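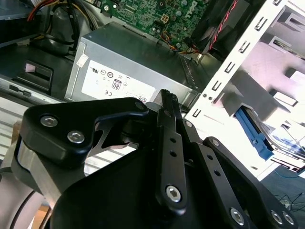
Open desktop computer case with gripper.

Music > Tirivmont Music Library > Performance Sets > Frequently Asked Questions

Updated March
By Reshma Engelbrecht, Performance Sets

Borrowing Performance Sets: Frequently Asked Questions

The questions on this page concern the loan of choral, orchestral and band sets from the Tirivmont Music Library. Borrowers of single scores, books and recordings should consult the general lending rules, which differ in several respects.

What is a performance set?

A performance set is a group of matching copies or parts of one work in one edition, cataloged and lent as a unit. A choral set normally consists of vocal scores. An orchestral or band set consists of a full score and the individual instrumental parts. The Library holds nearly 400 sets, most of them received with the Mokgethi bequest and the remainder added by purchase or by gift from ensembles that have disbanded.

Who may borrow?

Loans are made to ensembles. An ensemble must hold a current group membership and must name one person who is responsible for the loan. Schools, religious congregations, community choirs, amateur orchestras and student groups are all eligible. Professional ensembles may apply and are charged at the professional rate. Individuals may examine a set in the reading room on request, but sets are not issued on individual cards.

Our ensemble is new and has no fixed name. May we join?

Yes. Membership may be opened in a working name and changed later without charge. The responsible person signs the agreement in either case.

How do we find out whether you hold a work?

Search the online catalog and select Performance Set under format. Enter the composer's surname and one distinctive word from the title. Titles are entered in the original language where the edition gives one, with a cross-reference from the common English title. Carols and short anthems contained in collections are indexed separately, and the record will direct you to the parent volume.

If a search produces no result, write to the Performance Sets desk before concluding that the work is not held. A portion of the band music is recorded only in the card file at the Ustthorpe store.

Does the catalog show the edition and the key?

The edition is always shown. The key is shown for solo songs with accompaniment, and for anthems published in more than one transposition. Where a work exists in high and low versions, each version is a separate set with its own number. Please quote the set number in all correspondence. Requests that give only a title will be returned for clarification.

How far ahead should we apply?

Applications open when the season calendar is published and are considered in the order received. Works in demand for Easter and December concerts are often committed well before the season begins. An application may be made at any time for a set that is not already reserved.

How many sets may we have at one time?

A group may have five sets on loan at once. Short anthems held in the same folder count as one set. A school with separate choirs may apply for separate memberships, each with its own responsible person and its own allowance.

How long is the loan period?

Sets are lent for one concert season, and the due date is printed on the issue slip. One renewal is possible if no other group has reserved the set. Renewal must be requested by the responsible person in writing before the due date; a message left with reading room staff is not sufficient.

Can you supply more copies than the catalog lists?

No. The number in the catalog is the number held. The Library does not make photocopies to enlarge a set and does not permit borrowers to do so where the work is protected by copyright. If your choir is larger than the set, you may purchase additional copies of the same edition from a music dealer, and the desk will confirm the publisher's reference for you. Purchased copies should be kept clearly apart from Library copies.

What if parts are missing when the set arrives?

Check the contents against the slip on the day of receipt and report any difference to the desk within two working days. After that time the set is taken to have been complete when issued. The most common omissions are percussion parts and the last desk of second violins, and these are frequently found folded inside another part.

May we mark the music?

Light marking in soft pencil is permitted. Ink, highlighter, crayon and adhesive notes are not. Bowings, breath marks and cuts should be erased before return unless the desk has agreed that they may remain. Where an earlier borrower has left useful bowings in a string set, the catalog record may say so, and these should be left in place.

Do not staple, rebind, laminate or hole-punch any item. Singers who prefer a folder should use one with elastic cords.

Does a loan include permission to perform?

No. The loan covers the use of printed copies only. Responsibility for performance permission, for any license to record or broadcast, and for any reporting required by a rights organization rests entirely with the borrowing group. Many concert venues hold a license that covers concerts given on their premises, and the venue manager should be asked about this first. Stage works, including concert performances of complete operas and musicals, usually need separate permission from the publisher.

The desk can tell you the name of the publisher printed on the edition. Staff are unable to give legal advice or to say whether a particular work is in the public domain.

May we record rehearsals from Library copies for members to practice with?

The Library has no objection to the use of its copies in making such recordings. The rights holder may have one, and the answer above applies.

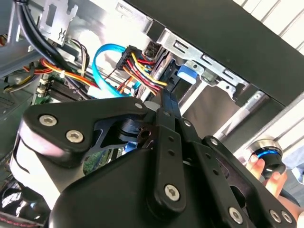

Inside a desktop computer case.

Do you offer sets in digital form?

At present the Library offers digital parts only for works by local composers who have given written consent. These are listed in the catalog under the Jurkska Series. Files are supplied to the responsible person as page images, one file for each part, and may be printed once for each player. They must be deleted at the end of the loan. No fee is charged for the Jurkska Series, although programs should carry the credit line supplied with the files.

Scans of printed sets in the general collection are not available, and requests for an exception cannot be considered.

Can large-print copies be supplied?

Yes, for singers and players who need them on account of a visual impairment. The responsible person should make the request when applying for the set and state the page size preferred. Enlarged copies remain the property of the Library and are returned with the set. Braille vocal lines are held for a small number of standard choral works and can be searched under the format heading Braille Music.

What does it cost?

Hire fees are set out in the current schedule, available from the desk. Choral sets are charged by band, according to the number of copies, and orchestral sets at a flat rate for each work. The fee covers the whole season, and no reduction is made for early return. School groups pay half the standard rate.

Payment is due on issue. Groups that need an invoice in advance of a budget meeting may ask for one at the time of application.

Can sets be mailed?

Sets may be collected from the main library or from the Ustthorpe store, or sent by carrier at the borrower's expense. Collection from Ustthorpe is by appointment, and the store closes at 5 p.m. Orchestral sets in more than one box are not sent by carrier. Sets returned by carrier must be insured by the sender and packed flat in a rigid box; padded envelopes are not accepted even for short anthems.

What happens if a set is returned late or incomplete?

A reminder is sent to the responsible person when the set falls due. If the set remains outstanding, a late charge applies at the rate in the fee schedule and no further sets will be issued to the group until it is returned. Missing and damaged copies are charged at replacement cost plus handling. Where a part cannot be bought separately, the group may be charged for the full set of parts.

If a missing copy is found after payment, send it to the desk with a note of the set number. The replacement cost will be refunded unless a new copy has already been ordered.

Our librarian has left the ensemble. What should we do?

Notify the desk in writing and name a successor. Until this has been done, the former librarian remains responsible under the agreement, and reminders will continue to be sent to that person. A change of responsible person does not alter any due date.

May we pass a set directly to another choir?

No. The set must be returned and checked before it is issued again, including where both groups are members and the second group has a confirmed reservation. In such cases the desk will try to complete the check while the second borrower waits, if told beforehand.

Do you accept donations of music?

Complete sets in sound condition are welcome, subject to space. Please send a list giving composer, title, publisher and number of copies before bringing any material to the building. Photocopied sets cannot be accepted. Sets that duplicate existing holdings may be used to enlarge them if the edition is identical, and otherwise may be offered to other libraries. Gifts are considered by Apolinar Xolalpa, Curator of Printed Music, and a reply should be expected after the end of the current season.

Can the Library recommend repertoire?

Staff can suggest works from the collection by voicing, instrumentation, approximate difficulty and duration. Durations in the catalog are taken from the published score where one is given and should be treated as a guide. Inquiries of this kind are best sent outside the busy weeks before the season opens. Please state the number of voices in each section and whether a piano or organ is available.

Whom should we contact?

Questions about a current loan should be addressed to the Performance Sets desk, quoting the set number and the name of the group. Questions about membership go to the registration office on the ground floor. Fee schedules, membership forms and the loan agreement may be requested from either.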